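Ziltia moves canteen work to simulated arms first

Wusbridge, 2 October 2018

Catering firm Ziltia will test every kitchen task in simulation before an arm is installed at its Wusbridge staff canteen. Pot handling comes first. In the rendered kitchen, a white arm lifts a black pot at the counter.

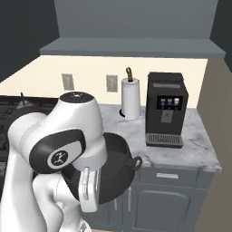
Change to shifts

The canteen employs 18 people. Under the plan, kitchen porters give up part of the lifting and take on monitoring, fault logging and restarts. Pay grades stay the same until a review. Training started in August and takes 40 hours per employee.

The simulation software, Skevivard, also covers the stove, where the pot has to be held clear of a kettle on the grates.

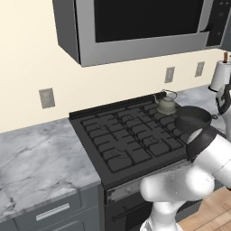 Staff representatives at Ķēniņš, a bakery on the same site, said the hours saved on lifting should go to longer breaks, and asked who would answer for a stopped arm during the lunch peak. Ziltia replied that a shift lead would hold that duty.

The test plan calls for 2,000 simulated runs, of which 1,681 have been logged. Some views use plain gray surroundings with little detail.

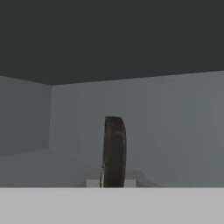

Runs that end in a fault are reviewed by porters as well as engineers, and either group can send a task back for changes.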